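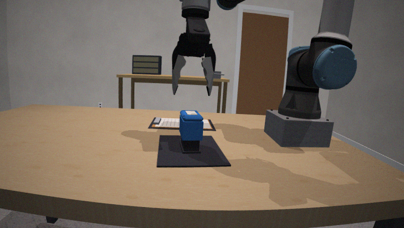 The trial license for Rustad ran out at midnight, so I stayed late to finish the review. Ladine sells it as a practice kit. You get a table, an arm, a room with a door in it, and over 208 small jobs to try. None of it exists outside the computer. My editor wanted to know if a shop owner should pay $2,440 a year for that.

I had picked the simplest job on the list. The arm had to lower its gripper around a blue block on a black stand. I set the speed to 4, the setting the manual recommends, and pressed start.

I ate a sandwich and watched. The office was quiet except for the fan in my laptop.
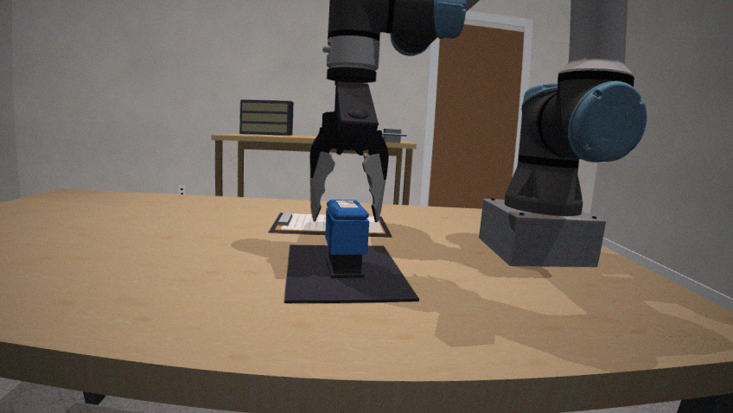 The manual said to leave the arm alone between steps, and I did. I wrote down that the motion was smooth and the menus were bad. I wrote that the price page was hard to find. Then I called the help line in Plurnesley, expecting a recording, and a woman picked up.

"You're on job 2613," she said.

"The list stops way before that."

"It used to. What does the clipboard say?"

I told her the print was too small to read. She asked me to switch to the gripper camera and try again.
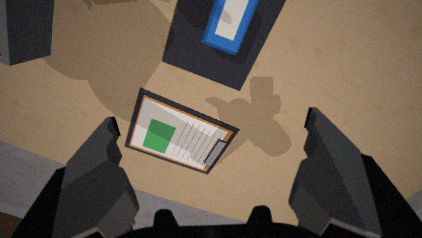
"Still just lines," I said. "And a green square."

"Okay. Good." I heard her typing. "When it's a name, we ask people to close the program."

I asked her whose name. She said the June update should have fixed it, and asked if there was anything else she could help me with tonight.

I gave the kit three stars. Under support, I wrote that they answer the phone.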